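Mar 22, 2022

Finish trials, continued. Hygrometer by the door says 70 percent. Hygrometer by the bench says something much more flattering. I have moved them next to each other on the shelf over the clamp rack so they can work it out between themselves, and until they do I am writing down the door one, which at least matches how the drawers are sticking.

Sample strips first. 28 in the set, all cut from the offcuts bin, all numbered in pencil on the end grain, where I then wiped oil over the pencil. Most of the numbers can still be read if you tip the strip toward the window. Three can't, and I have reconstructed those by elimination and put a question mark beside each in the table. Next round gets stamped numbers. I wrote the same thing in January, I see, and underlined it.

Zorkemar oil, two thin coats, wiped back: still the one I'd put on anything of my own. Builds slowly, smells like a salad, doesn't go yellow on maple. The can says recoat in a day. In this shop, in this weather, the can is an optimist. Strips from Friday were still grabbing at the rag on Monday afternoon. I put them back on the nails and went and did something useful.

Ellach hard wax: looked wonderful for the first hour. Then it went blotchy on every strip with any figure in it and perfectly even on the dull ones, so it has a sense of humor. Buffed it again with a white pad and got maybe half the blotches out. Suspect I am putting on too much. The instructions say to put on a thin film and then say "generously" in the very next line, and I have been obeying whichever one suited me. To do: same six strips, half as much wax, a timer, and no phone.

Plain mineral oil: does what it always does, namely nothing after a few washes. Keeping it in the table as the baseline, and as a comfort to the other two.

Raised grain is the thing I want to get straight before we do the spring batch. The argument at the bench, now in its second week, is whether wetting the wood and sanding it back before the first coat is worth the trouble. One side says once is plenty. The other side says twice or don't bother. My own position has been to say "depends on the wood" and leave the room. So: strips 1 to 6 not wetted, the next six wetted once, the six after that wetted twice, everything else is the wax and mineral oil lot. Same paper all the way through, same block, same arm, although the arm was noticeably less committed by the end.

Results so far, by thumb. Not wetted: like a cat's tongue after the first wash. Wetted once: slight fuzz, mostly at the ends. Wetted twice: I can't tell it from once with my eyes open. With my eyes shut I picked the twice-wetted strip correctly more often than not, but I also picked it correctly on the run where it had been left out, so the thumb is not a calibrated instrument. 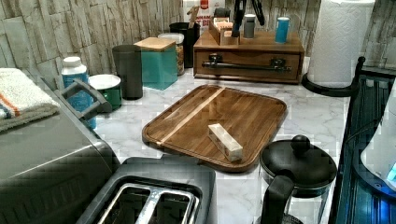 Page 13

Grooves. A juice groove is a fine way to find out how much end grain you have been ignoring. Along the sides it cuts clean and takes oil like the rest of the face. At the corners the cutter goes round through every direction the wood has, and one quarter of each curve comes out furry. After the wash test the fur stands up, and then the groove holds a line of water longer than the flat does, and then you get the gray line. All of the gray lines on the trial pieces started in a corner. I had been blaming the oil.

Things tried for the corners:
Fresh cutter. Big help. Annoyingly big, considering how long I'd been sharpening excuses.
Slower feed. Burn marks. No.
Light last pass, hardly any depth. Good, and costs a minute per board.
Dowel wrapped in paper. Works, hurts, the paper slides round the dowel. Tried gluing the paper to it, which is better, and then I glued my thumb to it as well.
Card scraper ground to the radius. Best surface of the lot. Took me most of a morning to grind and I dropped it on the concrete before lunch. It now has a feature.

Moisture readings. The Foritz meter gave 13 on the brown stock and lower on the pale stock out of the same stack, same day. I'd like that to mean something about the two woods. More likely it means I had it on the wrong species setting for one of them, as the dial turns if you put it in a pocket and I put it in a pocket. Repeated with the dial taped. They came closer together. Tape stays on. If you need another setting, please put the tape back afterward and write down what you had it on.

This matters more than it sounds for anything glued up from two kinds of wood. A strip set between wider planks will move at its own rate whatever we say about it, and if it went in damper than its neighbors it will shrink below them by summer and you'll feel a step with a fingernail. A step that size doesn't show in the shop. It shows on the first piece where the oil pools against it and dries shiny. I have two boards from the winter that do this and I have been using them for my own sandwiches so they can't be returned.
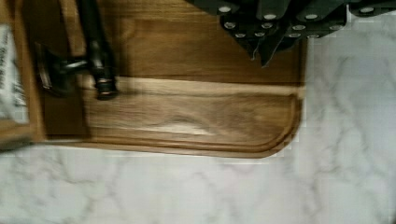 Board with the pale strip, seen toward the grooved corner. Glare is off the finish.

On glare generally: I keep trying to judge sheen under the tubes, and under the tubes everything is glossy, me included. The bench lamp from the side is much more honest about it, and the window is better than either until the middle of the afternoon. From here on sheen gets judged at the window before lunch or it doesn't get a number. I've crossed out last week's sheen column. It read "nice" eleven times.

Thomas sander is leaving swirls again. Changed the pad, swirls. Changed the paper, swirls. Blew out the dust port and a walnut-sized plug of felted dust came out with a noise. Fewer swirls. Somebody should be doing that weekly and the sign on the wall says which of us it is, so I've taken the blame and moved the sign to where I can see it.

Rags: the oily ones go flat over the rail outside, spread out, one layer. Found a wad of them in the bin under a coffee cup. Not funny, that one. I don't care who. Flat, outside, then the metal can with the lid when they've gone stiff.

Left to do
Wash test on the wax strips, warm water and a sponge, dry standing on edge
Regrind the scraper, or learn to love the feature
Order paper, the finer grit, we are down to 2 sheets and one of those is my bookmark
Weigh the mineral oil strips again
Stamp numbers. Stamp them.

Bench hygrometer has now come up to within a few points of the door one. Still on the shelf. Check both Thursday before switching the heater on.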